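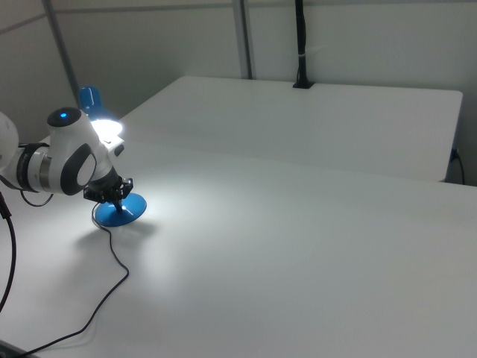 May 20, 2021. Lamp task, second day of collecting for Gresier. I'm writing this up while the drive copies, so forgive the order. We're at 55 keepers now, which is less than I wanted but way more than I expected after this morning! The big change is where we grab. Wilfredo kept going for the shade yesterday and I kept going for the base, and a model trained on that mess is going to learn to dither between the two, so as of today everybody grips the thin black stem with the fingers pointing straight down. It's a nicer grasp anyway. The round base stays flat on the table and you can see whether you're centered before you commit.

The light stays on for the whole episode, too. Shuzhen wants half the set lit and half dark, and I said fine, but let's do all the lit ones first (I don't trust us to remember which is which if we switch back and forth). The glow does bleach out a patch of the table, and white lamp light on a white table is about as unfriendly as it gets for the depth estimate. I'd still keep it in. People's desks look like that.

Cord notes, mostly for Fadi, who takes over tomorrow. Please don't tidy it! I know it's tempting to lay it out in the same neat curve every time, but then the model only ever sees the one curve. Toss it, let it land, and start the episode. The only layout I reset is when it loops over the base, and even then I'm wondering if we should keep a few of those. Mio says yes, I say ask me again when the plain ones work.

Teleop felt sluggish until lunch. I'd left the speed cap at the setting from the Markent job, my fault entirely, and the first 10 episodes have that creepy slow approach where the arm sort of thinks about it for ages. I moved them to their own folder and didn't delete them. Beryl thinks we can resample them to match the rest. Maybe, but I'd rather just record 10 more, it's less work than arguing about it.

Labels: we've got 4 now, which are approach, grip, move and release. I had "adjust" in there as well and took it out, because Wilfredo and I never agreed on when adjusting starts. If you bump the stem while closing, that's still grip. If you let go and try again, end the episode and mark it as a retry.

Target for the whole lamp set is 4,000 by July. Doing the math on that made me want to lie down, so I'm asking Shuzhen for a second operator in the afternoons.

Still to do: swap the starting side, write the retry rule on the whiteboard, find out from Mio where the dark episodes should be saved.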